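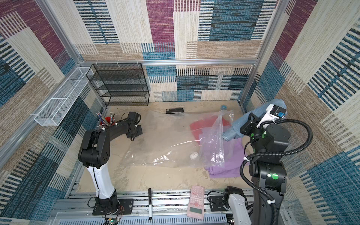 By Kashyap

Uderum, the clothing store in Skivden that lends everyday garments by the month, has moved its off-season stock from open stacks to clear zip-top bags. The change took effect in January and applies to tops, knitwear and denim. Coats and shoes stay on the old system until spring.

The store holds 2120 garments. Under the previous method, items were folded, stacked by size and covered with a sheet. Stock checks meant lifting each stack apart and folding it again afterward. With clear bags the color and type can be read from outside, and the size is written on a slip that goes in last, against the front face.

Bags come in two sizes under the Atus name, small for shirts and thin tops, large for sweaters and jeans. The written procedure calls for the garment to be laid flat, folded in thirds lengthwise and then in half, and placed with the fold toward the bottom of the bag. Air is pressed out from the closed end toward the strip before sealing. Bags with a damaged strip are set aside and used as dust covers or laid under the work.

Denim has been the slowest category so far. A pair of jeans folded in thirds is thick at the waistband, and the first version of the procedure left the waistband at the opening, where it pushed against the seal. The current version puts it at the bottom. Zippers are closed and belts removed before folding. 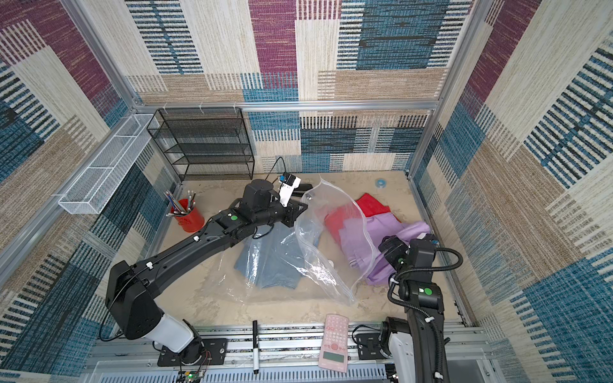 Thin garments raise a different problem. They slide against the film and lose their fold on the way in, so the procedure now allows a second pass: the bag is laid on its side, opened fully, and the garment is brought in from the short edge. Sleeves are turned to the back first. A top that comes out of shape more than once is refolded from the beginning.

Colors are kept apart while a batch is open. Reds and other strong dyes go into their own bags even where two small items would fit together, and they are shelved on a separate tier. Pale items may be doubled up if they are the same size.

By the middle of the month, 163 garments had been bagged, with 142 of those passed at the first check. The rest were returned for refolding, mostly for trapped air or a seal left open at one corner. The store had set a target of 200 for the same period and has kept that figure for the next batch.

Small supplies for the work are listed in the same procedure: marker, stapler, tape, calculator, pens. Staples are allowed on the paper slips only and must stay outside the bag.

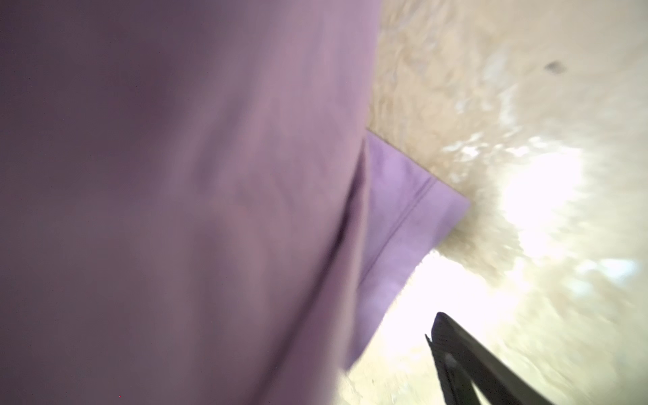 Page last changed: January, 4:40 p.m.

Hems are checked before a garment is folded. Loose stitching, open seams and missing buttons are noted on the slip, and the item goes to repair without being bagged. The check was previously made when a garment was lent out, which meant faults were found at the counter.

Borrowers can still request an off-season item. Uderum asks for one working day to find and unpack it. Opened bags are reused if the strip still closes along its full length.

The procedure for coats is in draft. It uses hanging covers in place of bags, and the store has not yet ordered them.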